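I replaced the humidity controller in the basement in June, and the old one had been lying to me for a long time. It was a Mudura unit, wall mounted, with one sensor behind a plastic grille and a relay for the dehumidifier. The display said 52 percent whenever I looked at it. A salt test put the sensor 9 points low.

The salt test is easy to do at home. Put table salt in a bottle cap, add enough water to make a slush with no standing liquid, and seal it in a jar with the sensor. At room temperature the air in the jar settles at 75 percent relative humidity. Leave it overnight. If you open the lid to check, start over. I ran it twice with the same result.

Chiharu Katayama, who used to service climate gear for a print archive, told me by email that drift in that direction usually means contamination. Paint fumes will do it, and so will the solvent in cheap silicone sealant. I had resealed both basement windows the previous fall, so that fits, although I can't prove it.

The replacement is a Mistex controller with a probe on a 2 meter cable. The cable matters more than the brand. A sensor mounted on an outside wall reads the air next to a cold surface, and cold air at the same moisture content shows a higher relative humidity. Put the probe near the middle of the room at chest height and keep it out of the dehumidifier exhaust. Mine hangs from a joist on a loop of string.

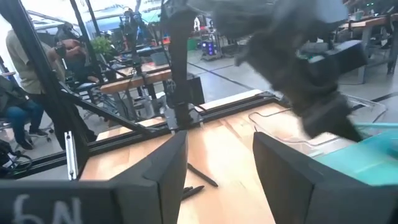 *Clear tray and teal container on the light wood tabletop.*

Settings took longer than wiring. The Mistex default is a setpoint of 50 with a deadband of 2, and with those numbers the compressor started far too often. Short cycles are hard on a compressor and don't remove much water, because the coil has to get cold before anything condenses, and whatever is still on the fins at shutdown goes back into the air. I widened the deadband to 4 and set a minimum off time. The runs are longer now and the bucket fills faster.

Kourosh Daneshvar disagrees with me about the setpoint. He keeps his at 45 for the sake of his hand tools. I think 50 is fine for steel that gets wiped down, and the last few points are the expensive ones. We have had this argument before and will have it again.

Two notes on the install. The relay terminals are labeled on the underside of the case, so write them down before you mount it. The clock also resets after a power cut, and the log then restarts at zero with no warning. I lost one stretch of data that way and have put the controller on a small battery backup - overkill for a dehumidifier, but I had one on the shelf.

Next I want to log the outdoor dew point along with the indoor reading. On some evenings it would be cheaper to open a window and run a fan, and I'd like numbers before I start cutting holes for one.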